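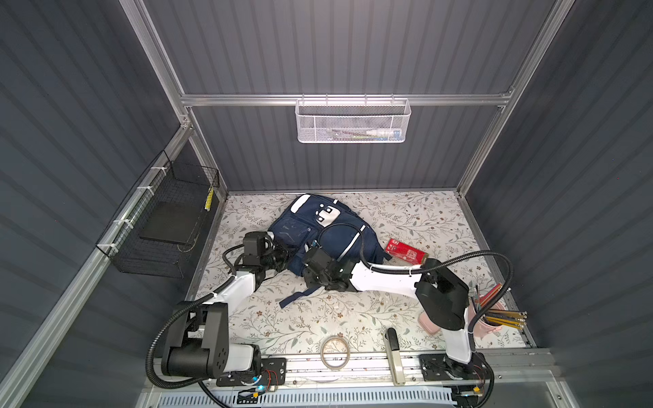
White mesh basket, hung from a crossbar by small wire hooks.

Home Shop Pouches Care Stockists Cart

Clarkex Packing Pouches, set of six, $20

Hi, I'm Fung-ping Chu, and I sew these pouches in the back room at Rerkport. I started making them because I was fed up with digging for my keys at the bottom of every bag I've ever owned (and finding a leaky pen first, always). You get two small, two medium, one long skinny one for chargers and toothbrushes, and one big flat one that I use for a spare T-shirt but that my sister swears is for snacks.

The fabric is a light ripstop nylon and the whole set weighs 162 grams, so go ahead and use all of them! Each size has its own zipper pull color. I tried printed labels for a while but they peeled, and then I tried embroidered ones, which looked lovely and took me forever, so colored pulls it is.

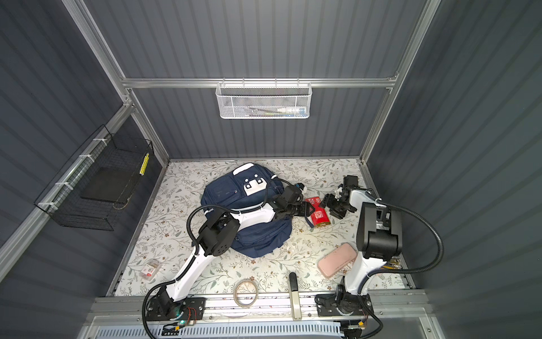 Spring catalog, p. 18

The zippers are the part I get most excited about. I switched to Dorix coil zippers in April after a bad batch from my old supplier, and they run so much smoother around the corners. If you have an older set with the stiff zippers, send me a message and I'll swap them out for the cost of postage. The old pulls were plain gray, so it's easy to tell which you have.

A few notes on fit. The big flat pouch wants a bag with an opening wider than a sheet of notebook paper. The long one stands upright in most side pockets, though it'll tip over if you only put a toothbrush in it. The mediums stack, and I like them with the zippers facing up (my husband packs his sideways and we don't discuss it).

Wash cold, inside out, zippers closed, and hang them up to dry. Please don't iron them. I've done it and the smell stays in the kitchen for days.

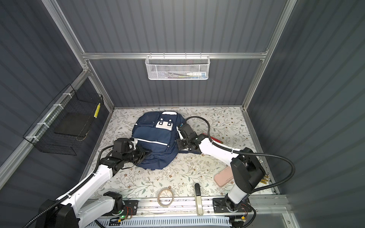
Can I order just one size?

Single pouches are available in small and medium only. Put the size and pull color in the order notes, and I'll send you a price before I cut anything.

Colors right now are moss, brick and a very pale blue. Mustard is sold out until the next roll of fabric comes in. If you'd like to feel one first, Siddiqui Luggage keeps a set at the front counter, next to the umbrellas.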